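Search this site Search Go

Questions I get asked a lot

I run a tiny house-sitting and spare-room page from my flat in Kondville, and the same questions land in my inbox every week, so I've finally put them all in one place. Have a read before you write to me (I do still love getting your messages, though!).

Do you let out the whole flat or just the room?

Just the room. I'm in the other bedroom most of the time, and we share the kitchen and bathroom. When I'm away house-sitting for other people you get the run of the place, but the price stays the same.

How much is it?

A week is 168 and a month is 516, bills included. I don't do single nights any more, I was forever washing sheets. If you want to stay longer than a month, write to me and we'll sort something out.

Is there anywhere to park?

There's free parking on Drestoner Road after six in the evening, and all day if you go past the chapel and up the hill. Please don't use the bays behind the building. They belong to the flats and my neighbours are quick with a note on the windscreen.

What are the floors like? I've got a dust allergy.

I get this one more than you'd think! The kitchen and bathroom have lino, so they're easy to keep clean, and there's carpet everywhere else. It's a fairly ordinary carpet, grey with fine stripes, and I hoover twice a week and again before anyone new arrives.

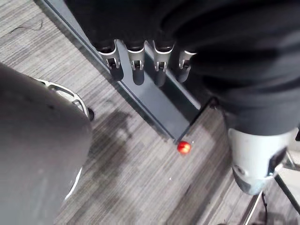
Can I bring my dog?

Sorry, no. I'd have a house full of them if it were up to me, but the lease says no pets and I've asked twice. The Ortuño kennels on the way to the reservoir take dogs by the week and a couple of my guests have been very happy with them.

How do I get to you without a car?

Take the 709 bus from the station and get off at the library, then it's five minutes on foot, a bit uphill. The last one leaves before eleven. After that it's a taxi, and you'll want to book it before you get on the train.

Is the wifi good enough to work on?

Yes, mostly. I'm with Rutix and it's fine for video calls in the bedroom, a bit patchy in the bath (if that's where you take your calls). The password is on the fridge.

When are you fully booked?

October, every year, with the walking festival. Get in early if you want those weeks. Spring is much quieter and I think it's nicer anyway, with the hedges coming out and the cafés half empty.

Contact me | © 2018 Spare Room Kondville | Page last changed 25/06/2018 | Back to top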